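Search this site Enter keywords Go

Print this page | E-mail this page

Used Car Inspector and Buyer Advisor (part time)

Grerkico helps private people who want to buy a used car and do not want to buy a big repair bill together with it. We are looking for one more inspector for the Rocha area, to start in March.
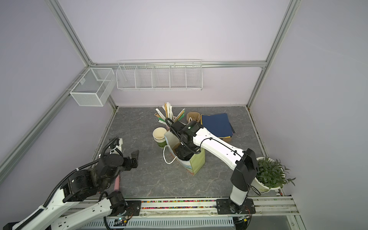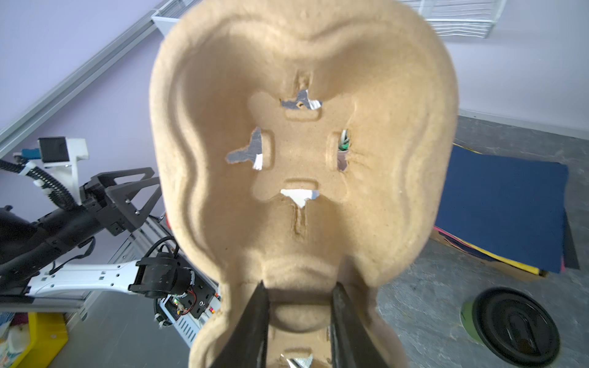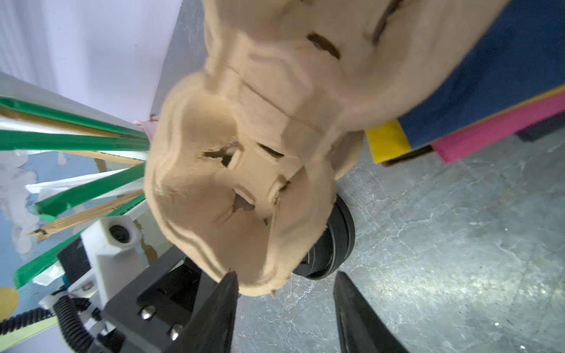 The work is 19 hours per week. You drive to the seller, look at the car, make a test drive and write a report for our customer the same evening. Most of the cars are family wagons and small SUVs with high mileage, so you should know well how an older automatic transmission behaves and where the rust usually begins.

We ask from you:

- a valid driver's license, and experience in a repair shop or at a dealer
- you can use a code reader and also explain the result in simple words
- you write clear English (small mistakes are no problem, I make them too)
- you are polite with sellers, also when the car is bad

A certificate is welcome but it is not required. If you worked many years on only one make, please write which one. We have at the moment too few people who know diesel engines.

We pay 51 dollars for each finished report, and fuel is paid separately. Tools up to 700 dollars are bought by us in the first month and stay with you while you work here. New inspectors go together with a colleague for the first inspections, and these are paid in full.

Please note that we do not accept people who also sell cars, or who receive a commission from a dealer.

To apply, send a short letter and one inspection report or repair estimate you have written, with the customer's name removed. Address it to Teguh Subramaniam, Grerkico, 28 Zodila Street, Rocha. Phone calls are possible after 4 p.m.

Print this page | E-mail this page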